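Chapter 6
Who Gets to Be a Fan? Gossip, Guesswork and the Celebrity Cooking Show

I should own up before we start: I'm a fan. I spent most of March reading a message board about Skelotby, a singing and cooking contest made by a little production company called Skolamix, and I told my family it was research. It was research! It was also the best fun I'd had in ages.

The board had 3,428 posts when I began, and 274 of them were about one question: were two of the finalists, Nadine and Thongdee, a couple? (Both go by one name on the show, so I'll do the same.) They'd worn similar jackets. They'd laughed at the same joke. One fan had made a chart of who stood next to whom, week by week, and I'm sorry to say I saved a copy.

In the last chapter we looked at how stars are made by studios and labels. Now I'd like us to turn round and look at the audience, who do a surprising amount of the work for free – writing, sorting, arguing, making up stories to fill the gaps between episodes. I'll be using two words a lot. "Gossip" is talk about people who aren't in the room. "Parasocial" describes the feeling of knowing someone who has never met you. Keep a note of where you spot either one in your own week, as you'll need it for the exercise at the end of the chapter.

Before reading on, pick a famous person you like and jot down:

1. What they've said about themselves in an interview.
2. What you've picked up from other fans, and where.
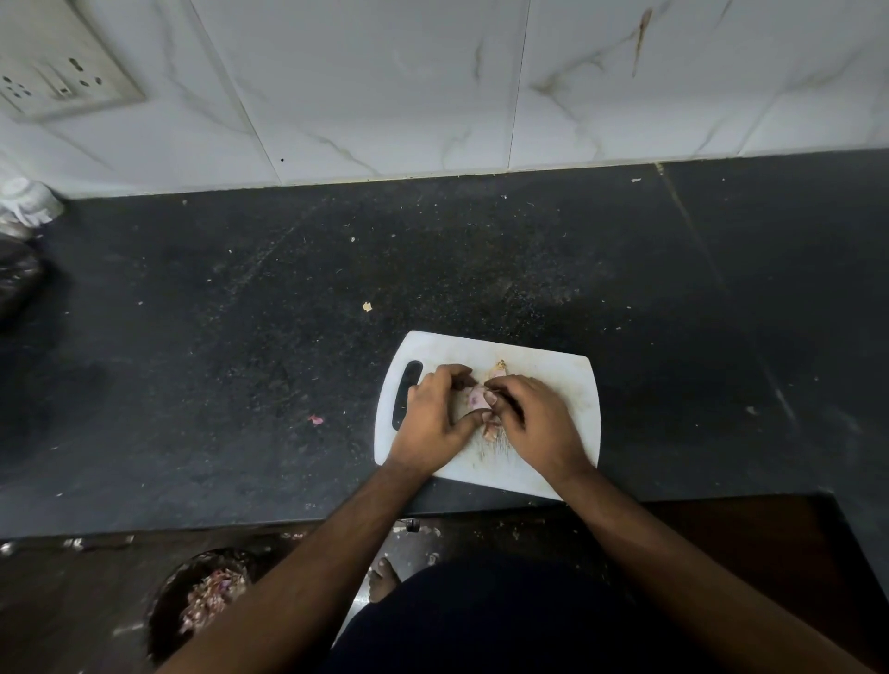 6.1 Where rumours start

Most of the rumours on the Skelotby board began with a question, usually a fairly innocent one, posted late at night after an episode had gone out.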